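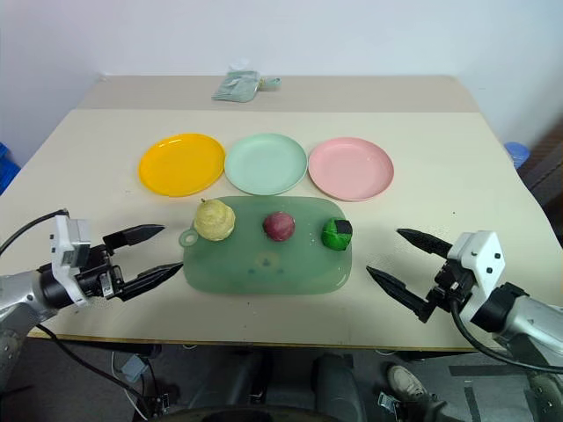 Plates in a row, green board in front, food on the board and ready to serve.

Part 2. Setting the Table and Serving the First Meal

By now you have opened the box, checked the pieces against the list in Part 1 and, we hope, had a cup of something while the children looked everything over. This part of the guide takes you through laying out the Clemomora Play Table, Set 399, for the first time, and then through the basic serving game that most of the other games in this booklet grow out of. It reads longer than it plays. Once you have done it a time or two you will set the whole thing out in less time than it takes to find your reading glasses, and after that you will very likely be told to sit down and wait for your lunch.

Before you begin

You will need these pieces from the box:

The yellow plate, the mint green plate and the pink plate
The green board with the round hole in its tab
The pale yellow food piece
The dark red-purple food piece
The green food piece

Leave everything else packed away for now. If yours is the larger Handisard edition, there is extra food in the lower tray, and it can be very tempting to tip it all out at once. Please try to hold back. A small meal is easier to serve, easier to talk about and a great deal easier to put away, and the extra pieces will be all the more interesting when they come out next week.

CAUTION: Take all bags, ties and wrapping off the play pieces before a child handles them. Plastic bags can cause suffocation. Put them out of a small child's reach before play starts, or straight in the trash.

CAUTION: The food in this set is for pretend eating only. Don't leave a child who still puts things in their mouth alone with it. Check each piece from time to time and throw away any that has cracked or come apart.

Choosing a spot

Any flat, steady table will do. A light, plain tabletop is nice because the colors of the plates stand out so well against it, but we have played this game on a patterned tablecloth, on a rug and once on the lid of a piano, and the meal was served all the same. If you are pushing two tables together, put the plates and board on one of them and keep them clear of the seam. A plate that straddles a join will rock every time somebody reaches over it.

Try to pick a place where the child can reach the farthest plate without climbing or leaning on the table. For most children that means sitting or standing right at the long side. If the table is too high, use a low table or move to the floor. Please don't use a stack of cushions on a chair, however well it seems to be holding.

Laying out the table

1. Wipe the tabletop and let it dry. A damp table makes the board slide, and you will be forever pushing it back.

2. Set the yellow plate down on the left. The raised rim goes up, with the shallow flat part facing you. Children do like to turn the plates over and use them as hats or drums, and there is no harm in that, but for serving they want to be the right way up.

3. Set the mint green plate in the middle, next to the yellow one.

4. Set the pink plate on the right. You now have a neat row running from left to right. The plates can sit nearly edge to edge. They don't need to line up perfectly, and if your helper has strong feelings about which color goes in the middle, let the helper win.

5. Lay the green board down in front of the row, on the side nearest the child, with its long side running the same way as the plates. We put the tab with the hole to the left. Left-handed children sometimes prefer it on the right, and you can turn the board around without changing anything else.

6. Place the food on the board, spread out so there is space for fingers between one piece and the next. From left to right we start with the pale yellow piece, then the dark red-purple one, then the green one.

Note: We have left the food without names on purpose, both on the box and in this guide. One child's plum is another child's onion, and it makes for a much livelier table when the cook gets to decide. If the cook changes their mind halfway through dinner, that is the cook's business.

Serving the first meal

The idea of the game is simple. Food starts on the board, where it has been "prepared," and is carried over to a plate, one piece at a time, until each plate has something on it. You are the guest. The child is the cook.

1. Ask for something by its color or its shape, in whatever words come naturally. "Could I have the yellow one, please?" is plenty. With an older child you might say, "I'd like the one with a little stem on top," and let them work it out.

2. Wait. This is the hardest step for most grown-ups, and we include ourselves. Give the child time to look along the board, choose a piece and get a good hold of it before you say anything more.

3. Have the child lift the piece clear of the board and carry it to a plate. The pale yellow piece goes to the yellow plate in the basic game. It can sit anywhere inside the rim, toward the back or right in the center, and there is no need to fuss over it.

4. Thank the cook, and ask for the next one. The red-purple piece goes to the pink plate on the right.

5. Check in with the cook before the last order. A quick "Which plate is still hungry?" works nicely, and it gets the child to look back over the whole row instead of only at what is in their hands.
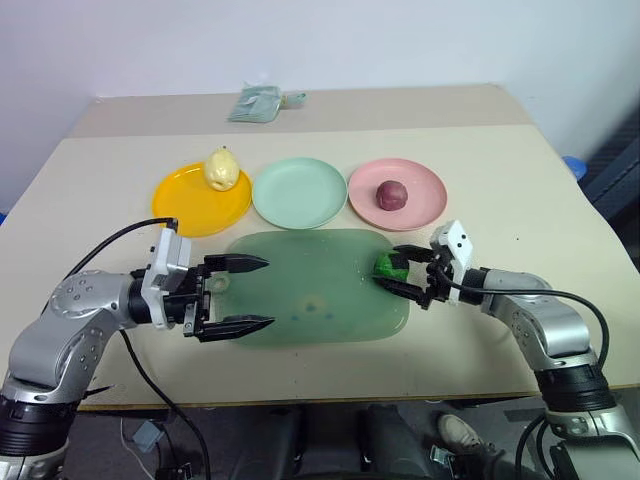

6. Finish with the green piece, which goes to the mint green plate in the middle. Saving the middle plate for last makes a small puzzle of it, as the child has to reach in between two plates that are already served without knocking either one. If a plate gets bumped and the food rolls off, put it back and carry on. Meals get spilled in real kitchens, too.

7. Once each plate has its food, the meal is served. Pretend to eat with as much noise as you can stand, and give a proper compliment to the cook.

Note: Some children like to match colors and will be very firm about it. Others will put the whole meal on the pink plate and hand it to you with great pride. Both are fine ways to play. If you would like to steer gently toward the one-on-each-plate version, try asking for food for somebody else: a bear, a grandmother, a baby brother in the next room.

Making it a little harder

When the basic game has become easy (you will know, because the cook will start serving before you have ordered), try one of these changes. One at a time is best.

Swap the plates. Put the pink plate on the left and the yellow on the right, and ask for the same meal again. It is surprising how many of us reach for the old place out of habit, and the children find it very funny when we do.

Clear the table. Play the game backward, bringing each piece from its plate to the board again. It is a good way to end, and it does half of your tidying for you.

Take the order all at once. Say the full order first, then let the child fill it from memory. Start with just the yellow and the red-purple pieces, and bring in the green one when that goes smoothly.

Use tongs. The wooden tongs from the Stesik Kitchen Helpers set (sold separately) go well with this game. The round red-purple piece is the tricky one to hold and likes to roll, so begin with one of the others. Tongs should be used sitting down, and they are not for noses, ears or the cat.

If something isn't going well

The board slides. Wipe underneath it and dry the table once more. On a very smooth tabletop, a thin damp cloth folded flat under the board will hold it in place.

The food rolls off the board. Check that the table is level. If your kitchen floor slopes, as a good many do, turn the board so its long side faces the other way.

The plates get pushed out of line. Move them a little farther from the board. The child may be catching the near rim with a wrist on the way over.

The child loses interest. Stop there and put it away. A short game that ends happily is more likely to be asked for again, and the set will wait. Try again in the late morning, when everybody is a bit hungry and thinking about food anyway.

Cleaning and putting away

Wash the plates and board by hand in warm water with a little dish soap, then rinse and dry them with a soft towel. The plates were made to stand up to around 3,000 washes by hand, which ought to see you through more than one child. We don't recommend the dishwasher, and please keep all the pieces away from the stove, the oven and the microwave. Wipe the food pieces with a damp cloth and dry them before they go back in the box.

CAUTION: The green board is a play board. Don't cut on it with a real knife, and don't use it or the plates for real food.

To put the set away, stack the plates with the yellow one at the bottom, then the mint green, then the pink, and set them in the round well of the tray. The food goes in the small well beside them. The board lies flat on top of everything, or, if you would like to have it on show, it can hang by its tab from any smooth hook. Bergmann peg rails, if you already have one in the playroom, have pegs thin enough to go through the hole.

Turn to Part 3 for the market game, where the cook has to go shopping first.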